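Drucken | Per E-Mail senden

Sprechernotizen: Wasserhärte, Kalkabscheidung und Dosierung im Haushalt
Stand 10.04.2018
Vortragender: Lawal Ogunleye

Folie 1 - Einstieg
Kurz begrüßen, keine Vorstellungsrunde. Thema eingrenzen: Es geht um Trinkwasser ab Hausanschluss, also um Verteilung, Erwärmung und Verbrauch im Gebäude. Aufbereitung im Wasserwerk nur so weit, wie sie für die Härteangabe gebraucht wird. Korrosion in Kupferleitungen bleibt außen vor, Fragen dazu auf die Pause verschieben.

Folie 2 - Begriffe
Gesamthärte ist die Summe der Erdalkaliionen, in der Praxis Calcium und Magnesium. Angabe in Millimol pro Liter, umgangssprachlich weiter in Grad deutscher Härte. Umrechnung an die Tafel schreiben: 1 mmol/l entspricht 5,6 °dH. Härtebereiche nach Gesetz: weich unter 1,5 mmol/l, mittel von 1,5 bis 2,5 mmol/l, hart über 2,5 mmol/l. Die alte vierstufige Einteilung taucht noch in Bedienungsanleitungen auf. Auf ältere Teststreifen hinweisen, deren Farbskala danach gedruckt ist.

Karbonathärte getrennt erklären. Maßgeblich für die Abscheidung ist der Anteil, dem Hydrogencarbonat gegenübersteht. Sulfathärte fällt beim Erwärmen im üblichen Temperaturbereich nicht nennenswert aus. Wer nur die Gesamthärte kennt, kann die Kesselsteinmenge daher nicht berechnen, nur nach oben abschätzen.

Folie 3 - Kalk-Kohlensäure-Gleichgewicht
Gleichung langsam entwickeln. Calciumhydrogencarbonat zerfällt in Calciumcarbonat, Wasser und Kohlendioxid. Temperaturerhöhung verschiebt das Gleichgewicht zur Abscheidung hin, Entgasung ebenso. Deshalb setzt sich Kalk an Perlatoren ab, auch wenn dort nur kaltes Wasser läuft. Ab 60 °C nimmt die Abscheidung deutlich zu. Kurve nur qualitativ zeigen, Achsen ohne Zahlen.

Zwischenfrage aus dem Testdurchgang in Kemby: Löst sich der Belag wieder, wenn das Wasser abkühlt? In der Theorie teilweise, im Gerät praktisch nicht. Das Kohlendioxid ist entwichen und steht für die Rücklösung nicht zur Verfügung.

Folie 4 - Messreihe Ostthorpe
Datengrundlage nennen: 47 Haushalte im Versorgungsgebiet Ostthorpe, insgesamt 3713 Einzelmessungen, Beginn im Januar. Entnahme jeweils am Küchenhahn, kalt, nach Ablauf bis zur Temperaturkonstanz. Titration mit EDTA gegen Eriochromschwarz T, Doppelbestimmung. Werte mit einer Abweichung zwischen den beiden Titrationen oberhalb der Verwerfungsgrenze wurden gestrichen und nicht ersetzt.

Ergebnis: Die Härte liegt überwiegend im mittleren Bereich, die Zonengrenze verläuft anders als im Netzplan eingezeichnet. Ursache ist die Mischung aus 2 Brunnen mit unterschiedlichem Chemismus. Bei hoher Abnahme verschiebt sich das Mischverhältnis. Ein Jahresmittelwert ist für die Dosierung deshalb nur bedingt brauchbar.
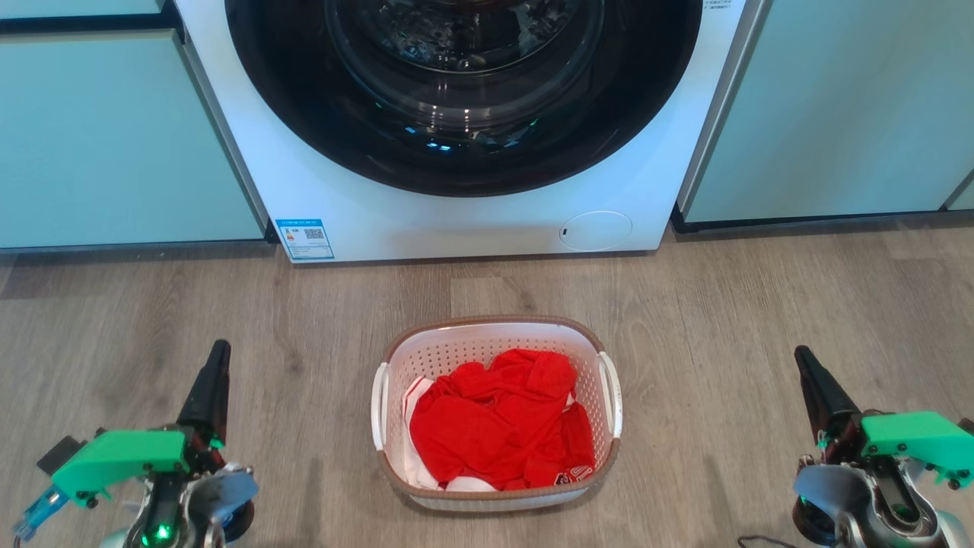 Für die Waschmitteldosierung gilt: Die Härteangabe auf der Packung bezieht sich auf das zulaufende Wasser am Gerät. Wo eine Enthärtungsanlage nachgerüstet wurde, ist der Wert des Versorgers falsch, und zwar auf der sicheren, aber teuren Seite. Der Builder im Pulver, meist Zeolith mit Polycarboxylaten, bindet Calcium und Magnesium, bevor die Tenside ausfallen. Ein zusätzlicher Enthärter ist bei korrekter Dosierung eines Vollwaschmittels nicht nötig. Anders im Baukastensystem: Dort wird das Basismittel nach Verschmutzung und der Enthärter nach Härte dosiert. Diesen Unterschied ausdrücklich nennen, er wird regelmäßig verwechselt.

Unterdosierung ansprechen. Folge sind Calciumseifen auf der Faser und Beläge am Heizstab. Flüssigwaschmittel enthalten in der Regel weniger Builder und keine Bleiche. Für hartes Wasser sind sie damit nur eingeschränkt gleichwertig.

Folie 5 - Enthärtung durch Ionenaustausch
Prinzip: Calcium und Magnesium gegen Natrium. Pro Grad deutscher Härte gelangen 8,2 mg Natrium in den Liter. Grenzwert der Trinkwasserverordnung 200 mg/l. Rechenbeispiel mit Absenkung von 20 auf 8 °dH vorführen, das ergibt 98,4 mg/l zusätzlich. Ausgangsgehalt des Wassers addieren, das wird gern vergessen.

Regeneration mit Kochsalzlösung, mengengesteuert oder zeitgesteuert. Die Anlage Sunulow im Versuchsstand Orellana lief mengengesteuert mit einem Intervall von etwa 4 Tagen. Verschnittventil nach jeder Wartung nachmessen. Die Einstellung am Drehknopf genügt als Nachweis nicht.

Folie 6 - Physikalische Verfahren
Kurz halten. Zwei Gruppen unterscheiden: Geräte mit nachweisbarer Bildung von Impfkristallen und Geräte ohne Wirksamkeitsnachweis. Die Härte selbst bleibt in beiden Fällen unverändert, eine Titration vor und nach dem Gerät liefert denselben Wert. Prüfkriterium ist die Belagsmenge an der Heizfläche im Vergleich zur Blindstrecke. Keine Hersteller nennen - auch nicht auf Nachfrage.

Folie 7 - Entkalken
Zitronensäure nur kalt anwenden. In der Wärme kann schwer lösliches Calciumcitrat ausfallen. Amidosulfonsäure ist in der Handhabung unkritischer, Dosierung nach Datenblatt. Essigsäure greift manche Elastomere an. Säuren nie mit chlorhaltigen Reinigern kombinieren, diesen Satz zweimal sagen.

Folie 8 - Offene Punkte
Magnesiumanteil in Ostthorpe noch nicht getrennt ausgewertet. Vergleichsmessung Kemby steht aus. Die Anlage in Orellana wird auf 60 °C Speichertemperatur umgestellt, danach neue Belagsproben.

Reserve, falls Zeit bleibt: Leitfähigkeit als Ersatzgröße. Korrelation innerhalb einer Zone brauchbar, über die Zonengrenze hinweg nicht.

Drucken | Per E-Mail senden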